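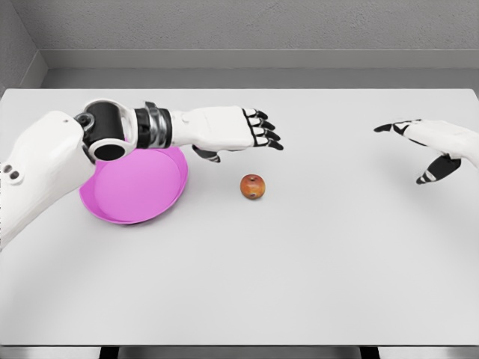
Home | Building | Tenants | Forms | Contact

Ellurcombe Hall, Quarterly Walk-Through: Kitchen, Corridors and Stairs
June
By Dušan Angelovski

Same rules as last time. Each item gets OK, FIX or WATCH, followed by whatever I felt like saying about it. If your area has a FIX next to it, please don't write to me explaining that it was like that when you moved in. I know. I wrote it down then too.

EXITS AND CORRIDORS

Front doors open fully, both leaves: OK
The left one still groans like a cow in a tunnel. Groaning is not a code violation.

Rear exit clear inside and out: FIX
Clear inside. Outside, the Plodham delivery crates have come back and are stacked to shoulder height against the door. I moved them on the spot and found two more when I went past after lunch. Plodham has been called. Plodham was surprised, as Plodham is every quarter.

Corridor width kept at full: FIX
Second floor, the coat rack. It was a small coat rack in the winter. It now has a bench, an umbrella stand and a fern.

Exit signs lit: OK
All of them, including the one over the broom closet, which leads to brooms. The electrician has the work order to move it.

STAIRS

Handrails tight: WATCH
Lower flight, wall side, third bracket. You can wiggle it if you try. Please stop trying.

Treads and nosings: OK
New strips went down in spring and have stayed down. I have nothing funny to say about this and am very happy.

Stairwell lighting: FIX
Top landing has been dark since the bulb went. Someone has taped a note to the wall saying "bulb out," which can't be read without a bulb.

KITCHEN

Extinguisher in place, gauge in green, tag current: OK
It's back on its hook. Last quarter it was holding the pantry door open and doing it well.

Fire blanket within reach of stove: FIX
Within reach of the stove if you are nine feet tall. Lower it to the marked line.

Refrigerator at safe temperature: OK
I also threw out the soup. You know which soup.

Hot water at hand sink: WATCH
Takes 72 seconds to run warm. I timed it twice with the second hand on the wall clock, then remembered the wall clock runs slow. Will redo with a phone.

Outlets and cords: FIX
The toaster, the kettle and the Cestis coffee machine are all on one power strip, and that strip is plugged into a second strip. Unplug the lot, one appliance to one wall outlet. There are enough outlets. One of them is behind the bread box, enjoying its retirement.

First aid kit: FIX
Contents on opening: gauze, a pair of blunt scissors, one burn gel packet, a birthday candle. Restock from the list inside the lid. The candle can stay.

MAIN ROOM

Posted occupancy matches the card on file: OK
200 on the wall, 200 on the card. At the spring supper we were under it, though you wouldn't have guessed from the line for pie.

Stacked chairs no higher than the line: WATCH
At the line exactly. The next person with one chair and nowhere to put it will decide this for us.

SIGN-OFF

All FIX items are due before the recheck on Wednesday at 9 a.m. Hrytsenko Electric is coming that morning for the closet sign and the landing bulb, so leave the loading space open. The crates had better not be in it.

Questions about an item: write to the building office and give the section and the line. "The kitchen thing" is not a line.

Ellurcombe Hall Building Office | Contact us | All rights reserved | Back to top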